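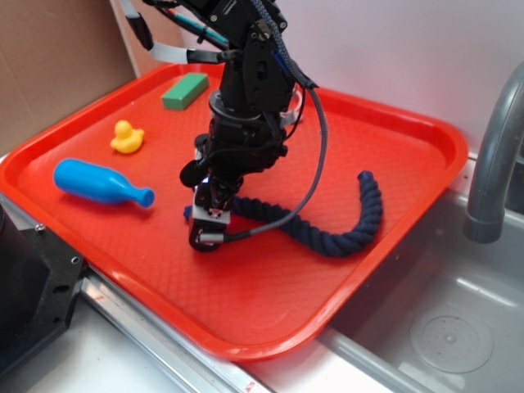 By the Skurnarano product desk | Updated January 20, 2025

Hakodico Arm Kit, Countertop Version

The Hakodico is a small jointed arm with a gripper, sold by Skurnarano for bench and countertop handling. It picks up light objects of mixed shape and stiffness and sets them down at a taught position. Typical work is sorting, clearing a tray and repeated grasp trials. The kit ships as joint modules, brackets and a wrist assembly, and the buyer puts it together with the supplied screws.

Soft and hard items on one tray

A twisted rope is harder to grip than a block or a bottle shape. It rolls under the fingers, and the height of the grasp point changes along its length. On a tray that also holds a green foam block, a rubber duck and a blue plastic bottle shape lying on its side, the arm approaches the rope from above with the fingers pointing down. The same approach is the factory default for all items. Side approach is available but has to be taught joint by joint.

Trays with a raised rim are supported. Enter the rim height in the setup file before the first run. Glossy trays can be used as they are with taught positions. If you add the Gu vision module, expect to lower its exposure setting on shiny plastic.

Controller

Motion is handled by the Nirolton controller, which stores up to 1000 taught positions. Positions can be named, grouped and copied between arms of the same version. Files written before the September firmware must be converted once with the desktop tool; the old format is not read directly.

Cables

Wiring runs on the outside of the arm. Leave a loop at the wrist large enough for full rotation, and check it by hand with the power off. Flat cable is held with clips. Do not use tape on the joint housings.

Placement

The arm may be used next to a sink. It is not sealed. Keep the controller and power supply away from splashes, and do not run water while the arm is powered. The base must be fixed to a rigid surface or rail.

Service

Inspect the finger pads every 4000 cycles and replace them as a pair. Joint modules are exchanged whole and are not opened by the user. Spare modules leave our stock within 7 working days.

In the box
Joint modules and brackets
Wrist assembly with gripper
Nirolton controller and power supply
Cable set with clips
2 spare pairs of finger pads

Sold separately
Gu vision module
Base rail
Tray holder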